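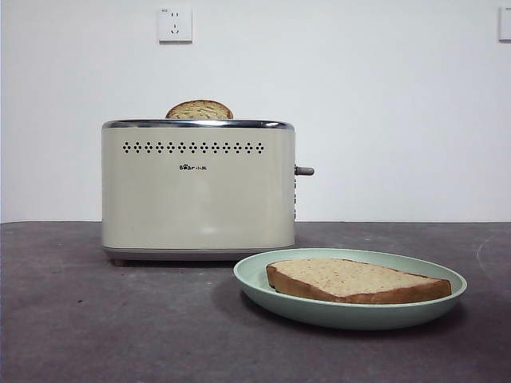
Quiambao asked whether the held-out set had been fixed before the policy was trained, and said the method comparison could not be accepted until that point was on record. The Chair confirmed that the list of held-out episodes was frozen in March, ahead of the first training run, and undertook to circulate it with these minutes.

Item 2. Minutes of the previous meeting
Approved with one correction. Under Item 5, "wrist view only" should read "wrist view and fixed view."

Item 3. Breakfast tasks: results of the relabeling method
The Drolitz team reported on the toast and plate tasks. The method takes episodes that ended in failure, divides them at the point where the gripper closes or opens, and returns the usable segments to the training set under a shorter instruction. From a pool of 2000 episodes, 475 had been marked as failures. After division, 260 of these gave at least one segment that both reviewers accepted.

The gain was largest in the plate-handling stage. Policies trained with the added segments closed on the rim at a more consistent depth and made fewer second attempts.

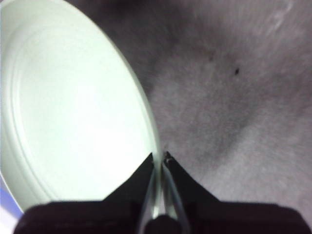 The team noted that a rim grasp leaves little margin for error in the approach angle, and that most of the remaining failures begin there — the fingers arrive slightly rotated and the plate turns as it is lifted. No comparable gain was found for removing bread from the toaster. The team attributes this to the small number of accepted segments for that stage and does not claim a result.

Members discussed whether the improvement came from the division of episodes or simply from the larger amount of data. It was agreed that a control run of equal size, using undivided episodes, is required before anything is submitted.

Item 4. Reviewer agreement
Ivotach reported that the two reviewers disagreed on 129 segments. Most of these concerned the exact moment of release. A written rule was adopted: release is the first time step at which both fingers are clear of the object in the wrist view. The disputed segments will be reviewed again under this rule.

Item 5. Storage and access
Iner will hold the master copy of the episodes. Requests for access go through the project office. The question of how long raw video should be kept was deferred.

Item 6. Actions
Drolitz: control run with undivided episodes, to be reported in December.
Ivotach: second review of disputed segments.
Quiambao: written comments on the evaluation plan.
Chair: circulate the frozen list.

The meeting closed at 4:10 p.m.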